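Bread Baskets and Rolls: Your Questions

We get so many kind notes about the woven baskets on our bread tables at Zolia, so I've gathered the usual questions in one place. Pour yourself a coffee and have a look through!

Which basket should I start with?

I'd always say the dark rectangular one with the braided rim. It's woven from synthetic rattan, it flares out a little toward the top, and golden rolls look so lovely next to that nearly black brown, especially on a plain white table.
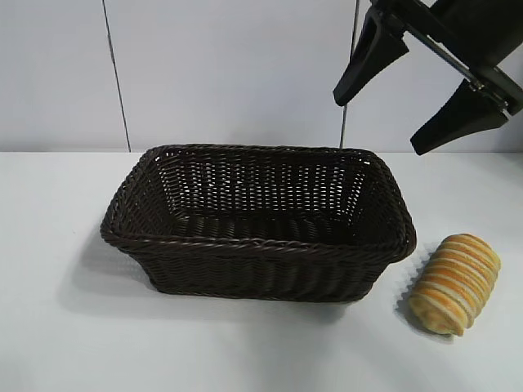
Does the bread have to lie flat?

Oh, not at all. A ridged roll can lean up against the side with its top end raised, and I think it looks more inviting that way (easier to grab, too). If you're filling the whole basket, start at the back and work forward. We bake our rolls in batches of 16, and nearly 40 go out on a busy morning.

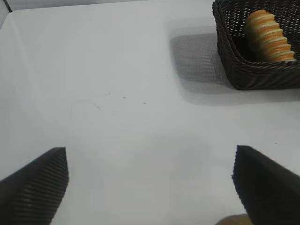 How do I get crumbs out of the weave?

Turn the basket upside down over the sink and give it a few good taps, then go over the floor and corners with a soft dry brush. The floor is woven tighter than the end walls, so it likes a bit more patience. For anything sticky, use lukewarm water with a drop of dish soap, and let the basket air dry for 30 minutes or more before you put a napkin back in.

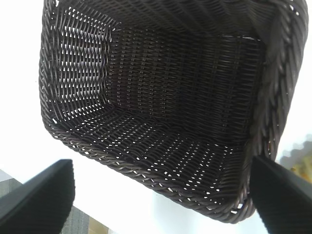
Haddad: I've been using an old toothbrush on mine and it's wonderful along the braided rim, where the sesame seeds always hide. Do you line yours every time, or only for soft rolls?

Mostly for soft rolls and anything glazed. A plain cotton napkin is fine, and crusty bread can go straight in.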